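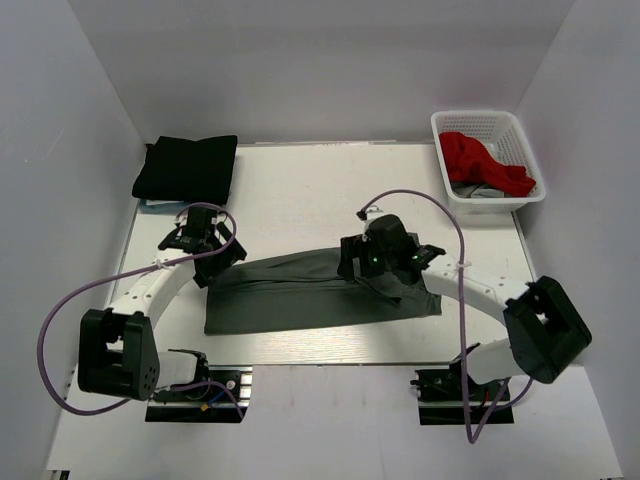
Fig. 4-1. Two-arm cell, garment on the table, folded stack back left, basket back right.

Section 4. Laundry Folding Mode (beta)
Geten two-arm table cell, Vergate controller

Read this first. Folding is a beta job. The cell can do some of it. A person at the laundromat folds faster, and will for a good while yet. If you bought the cell to clear a full hamper by supper, please reset expectations now. T-shirts and straight-leg pants, fair. Fitted sheets, no. Socks, not supported.

4.1 Before you start

1. Clear the tabletop. Coins, lint, buttons, hangers, all off.
2. Basket goes back right. Finished stack goes back left. Don't swap them, the pick routine looks for the basket on that side only.
3. Empty all pockets. Zip zippers.
4. Dry clothes only. Damp cloth sticks to itself and the grippers pull two layers up as one.
5. Check cable slack on both arms. Each cable needs a loose loop from gripper to base. Tight loop = stop, re-route, see 2.6.
6. Controller on. Wait for READY. Takes up to 80 seconds from cold.

CAUTION: Keep hands, hair and sleeves off the table while READY is showing. The arms can move without a beep.

4.2 Running a fold

1. Press FOLD on the Vergate panel. Choose SHIRT or PANTS. There is no AUTO in this release.
2. Set grip force. Default is 19. Leave it there for most cotton.
3. Press GO. Arms pick, spread, smooth, fold.
4. Stay near the stop button for the first 5 garments of any new type.
5. When the panel says DONE, look at the fold before you press NEXT. DONE means the motions finished. It does not mean the fold is any good.

4.3 Hems and cuffs

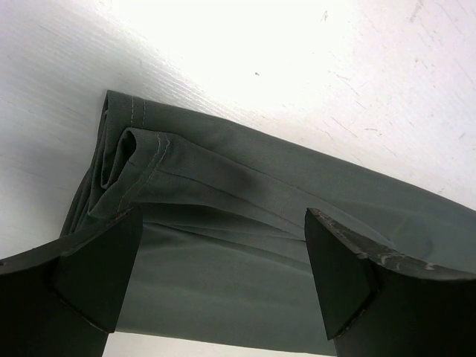

Hems are where most pants folds go wrong. The software wants a flat edge to line up on, and a real pants leg hardly ever gives it one. A cuff that has curled back on itself, like the one beside the left finger with its two pale rows of stitching, adds extra layers and can be read as the end of the leg. Fold line then lands short. Flatten cuffs by hand before pressing GO. Yes, this is a chore you bought a machine for. We are working on it.

If the fold lands short:
1. Press PAUSE. Wait for both arms to stop.
2. Press RETRACT. Grippers open and lift.
3. Unroll the cuff, smooth toward the center of the table.
4. Press RESUME. If the leg has moved more than a hand's width, press RESTART instaed.

NOTE: Scuffs on the finger tips are normal wear. Burrs are not. Run a scrap of old nylon over the tips, if it snags, replace the pair.

4.4 Thin and stretchy knits

Thin knits bunch. Grippers close, cloth follows, and you get a pleat where you wanted a flat layer. One pleat usually shakes out in the smoothing pass. Several will not, and the shirt goes on the stack with a lump in it.

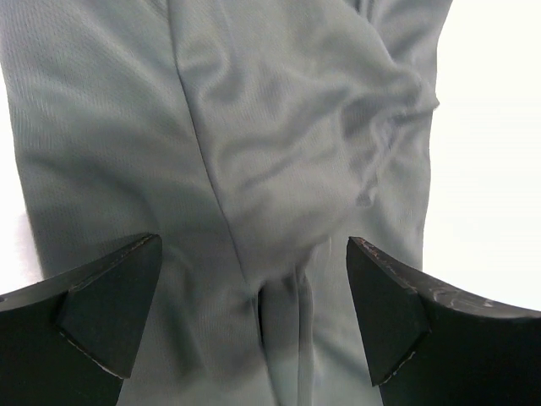 Things to try, in this order. Drop grip force two steps. Turn SMOOTH to LONG. Slow the lift to LOW on the Vergate panel. If it still bunches, fold that one by hand and move on, don't sit there fighting it. The Pristville test laundry keeps a separate hand-fold bin for knits and we suggest you do the same.

CAUTION: Do not pull cloth out of a closed gripper. Press RETRACT first. Pulling strips the finger drive and that is not covered by the warranty.

4.5 Upkeep

Every day: wipe table, check finger tips, check cable ties.
Every 700 folds: new finger pads, re-run camera check (see 6.2). The counter is under MENU > SERVICE. It does not reset by it self, hold CLEAR until the panel blinks.

Still stuck? Save the log to a USB stick and send it to Quan support with the garment type and grip setting. March release adds a towel mode. Socks still no.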